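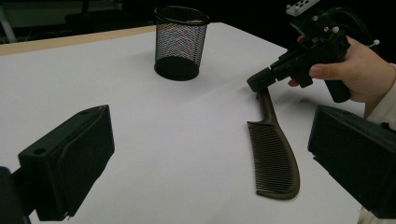 Workshop notebook – February 15, 2026

Town flag for Ditstead, second proof

Very happy with where this is going! The parish churches and the town council both signed off on the new design in December, 208 replies to the consultation, most of them kind and a few wonderfully rude about the old crest. Three congregations read the proposal out after the service, and I think that did more for us than the leaflets.

Proof 2 came back from Rostia. The blue is so much better. Proof 1 went purple under our tube lights, this one stays blue by the window and under the lamp. The white band is still a hair narrow on the fly side. Asked them for 30 mm more before we commit.

Hem: double fold, two rows of stitching. Tried a single row on a scrap and it puckered at the corner. Heading tape from Fontes is fine, a bit stiff, sews well with the heavier needle.

The cross is the part I keep going back to look at. The Kenham chapel people wanted it plain, the council wanted it smaller, and the version we ended up with is plain and a little off center toward the hoist – it reads beautifully when the cloth droops. I wasn't expecting to like it this much.

Cost for the full-size one is 518 with the tape included. Paper hand flags for the raising: about 3,000, printed one side only. Ask whether the schools want theirs flat or already on sticks.

Still to do
Reply to Rostia on the white band
Second scrap test with the thinner thread
Find out the halyard length at Ditstead town hall
Old flag: the chapel has offered to keep it, need that in writing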